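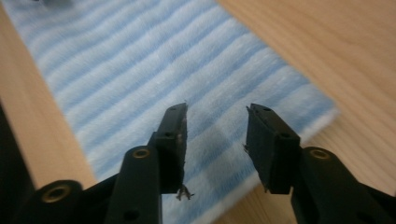 My project this term was about away games, and why our local under-16 soccer side, Suvley, plays like a different team the minute it gets off the bus. I've followed Suvley since I was a little kid (my brother played two seasons at left back), so I went in with opinions. My first one was about the long throw. Our coach wants the thrower's hands on either side of the ball, fingers pointing up and angled in toward each other with a gap between, a bit like the two black gripper fingers with nothing held between them, and he is forever yelling about it. At home the long throw is half our attack. Away, we hardly take one!

So, my question: is it the travel, the pitch, or something in how the team sets up?

What I did

I went to as many matches as I could get a lift to and kept a notebook. For every game I wrote down the score, where the first goal came from, what shape we played and what the ground was like. I also got the old match sheets from the clubhouse, which gave me 32 games to work with once I threw out the ones where the second page had gone missing. I coloured in a big chart at the kitchen table, home games in green and away games in orange, and that chart ended up being more use than my spreadsheet.

What I found

Suvley won only 2 of the away games on the sheets. I knew it was bad but I had to go back and check that one. The trip to Stusholm is the longest, and I was sure it would be our worst ground, but we drew there twice and should've won the second. Martens is the closest away ground, you can practically ride a bike to it, and we get hammered there every single time. So much for my bus theory.

The pitch matters more than I expected. Martens play on a really narrow field with a bank down one side, and our wingers have nowhere to go. We still line up with two wide players and then leave a huge hole in the centre of midfield. Stusholm's field is big and flat and feels a lot like ours, apart from the wind.

The other thing was first goals. In 9 of our away losses the other side scored before we'd had a proper shot. I watched one of these at Prondard in August and you could see everybody's shoulders drop. After that we just booted it long and hoped, and the Prondard centre backs are enormous.

Problems with my project

I didn't write down who was injured until halfway through, which was dumb. The old sheets don't say what the weather was doing either. And I'm a fan, so my notes get a bit grumpy toward the end of a loss (one page just says "why" in capitals).

What I'd do next

I'd like to measure every field in the league with a proper tape and compare width to goals scored. I'd also love to see the coach try three in midfield at Martens. I did mention it to him and he said he'd think about it, then asked if I could help carry the nets.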